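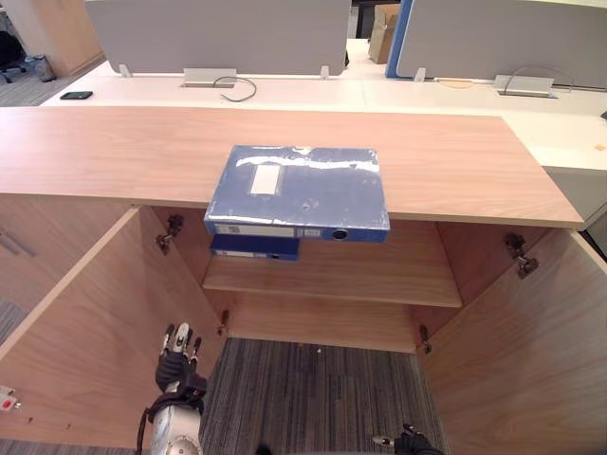 deskside_procurement replied:
I would advise against placing the robot on the capital list until the department has settled what it is paying for. The request form asks for a unit cost and a useful life. It does not ask for the service contract, the spare hands, the site preparation or the staff hours, and in our experience with other powered equipment those items are where the overspending occurs. A line reading "two-armed robot, records handling" will be approved or refused on the purchase price alone.

bistcombe_records
Original poster
The point about the form is accepted. For the benefit of those joining the thread, our position at Bistcombe is as follows. The records unit holds 1950 binders in standard office cabinets with hinged doors. We have had a proposal from Ultgate for one Grarkier robot, to be used for retrieving and refiling binders. The draft budget is due to the finance office in February, and I have been asked to state whether the item should be entered as a purchase, a lease, or deferred for another year. Members with experience of similar submissions are invited to comment.

halffloor_planning
Has the unit considered changing the cabinets first? Open shelving would remove the doors from the problem altogether. Binders of this kind usually have a finger hole in the spine, and on an open shelf that is a convenient place to take hold of them. A binder lying flat on the interior shelf of a cabinet, between two open doors, seems to me a harder proposition, and the quotation should say whether it is covered.

bistcombe_records
Open shelving was discussed and declined. Some of the binders must be kept behind doors under our retention rules, and the cabinets are shared with two other units. The quotation covers "storage and retrieval from cabinets up to desk height." It is silent on binders stored flat. I will ask Ultgate to amend the wording.

northstack
I must disagree with the general direction of this thread. The storage method is a housekeeping matter and can be corrected by a memorandum to staff. The question for a budget officer is volume. How many binders are pulled in a working day? If the answer is 20, a part-time clerk will do it before lunch and will also answer the telephone. I have reviewed three submissions of this type and in each case the volume figure was missing or had been estimated by the vendor.

bistcombe_records
The figure is 200 per month in the retrieval log. Refiling is not logged. I recognize that this does not support a purchase on volume alone. The case put forward by the unit rests mainly on the monthly shelf check, in which every cabinet is opened and the spine labels are compared with the register. That work is presently done by borrowing staff from other duties, and it is frequently postponed.

northstack
Then the submission should be written around the shelf check, and the retrieval figure should appear as a secondary benefit. As drafted it appears to be the other way about. I would also request evidence that the machine can read a worn binder label. Ours are in poor condition, and I see no reason to suppose that Bistcombe's are better.

deskside_procurement
Agreed on the labels. If relabeling is required, it is a project cost and belongs in the same submission. Please do not leave it to the supplies budget. We did this with a bar code scheme and the supplies line was exhausted by the end of the second quarter.

On lease or purchase, I would recommend a lease with an option to buy, provided that the following are written into the agreement:
Response time for repairs, stated in working hours.
Replacement of hands and gloves, with a price list fixed for the term.
Responsibility for damage to cabinets, in particular doors and hinges.
Removal of the equipment at the vendor's expense at the end of the term.

fixed_asset_clerk
A small matter of classification. Under our rules the hands are treated as consumable parts if they are expected to be replaced within the year, and as components of the asset if they are not. The two treatments fall on different budgets. The submitting unit should obtain the expected life of the hands in writing. We spent a considerable time last year correcting an entry for a floor scrubber on exactly this point.

halffloor_planning
May I return to the floor plan. Cabinets with doors that swing outward need clear space in front of them, and the robot needs a place to stand with the doors open. In an open office there are chairs and wastebaskets, and there are desks directly behind the cabinets in many layouts. If furniture has to be moved, our office charges the requesting unit. I have seen no figure for this in the draft.

bistcombe_records
No figure has been included. The aisle has been measured and is adequate with both doors of one cabinet open. It is not adequate if the facing cabinet is open as well. I will add a line for furniture moves.

minja_user
We lease a Minja unit for parcel sorting, which is different work, but one remark may be of use. The training of our own staff was quoted at 8 hours in total. We have exceeded that several times over. I do not regard the lease as a mistake, but the hours were charged against a unit that had not planned for them, and its manager has since declined to support a renewal.

northstack
I maintain that deferral is the proper course. A year of logged refiling and shelf check hours would cost nothing and would settle the matter.

deskside_procurement
It would cost the staff time already being spent on the check. A short lease would produce the same log. I accept that members differ on this.

bistcombe_records
The submission will be revised as a lease, with the shelf check as the principal justification and separate lines for relabeling, furniture moves and staff training. Ultgate has been asked to confirm the position on binders stored flat and the expected life of the hands. I will post the reply when it is received.

fixed_asset_clerk
Please also ask whether the gloves are sold separately.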